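I used to lose every kitchen towel and cleaning cloth I owned to that sour, musty smell. Hot wash, extra detergent, nothing fixed it. Then my neighbor Si-eun Choo told me to strip them – basically a long soak that pulls out all the old soap and grease – and I've done it every November since.

Fill a bucket or the bathtub with the hottest water your tap gives you. Stir in half a cup of washing soda and a spoonful of plain detergent, then push the cloths under. Leave them for nearly 28 minutes if they're only a bit stale, or overnight if they're really bad (mine always are!).
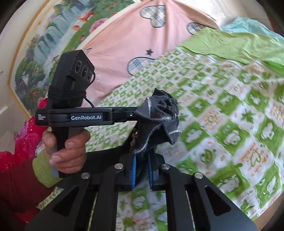 Holding on to a cloth.

Give them a poke now and then. The water goes a truly disgusting gray, so don't panic. Drain, squeeze, and run everything through a normal wash with no softener – softener is what coats the fibers in the first place.

Dry them all the way, on the line if you can. I set my dryer for 40 minutes and then check the hems, which stay damp the longest.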